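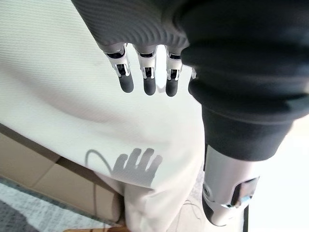

The weight of a good weave

Cream is the hardest color to sell and the easiest to live with, says Karthik Pathirana, who has dealt in heavy cloth in Sitdale for 30 years. He looks first for a fine diagonal weave. It hangs in soft curves and a crease across the middle doesn't bother him.

His advice on storage is short. Fold bulky pieces loosely – never in quarters – and move the fold line every June. Leave a hand's width of space on the shelf.

Arif Biswas, who runs the repair bench at Honorato, sees some 42 pale covers a year. Most come in with marks along the old folds. He charges $68 to clean and press one.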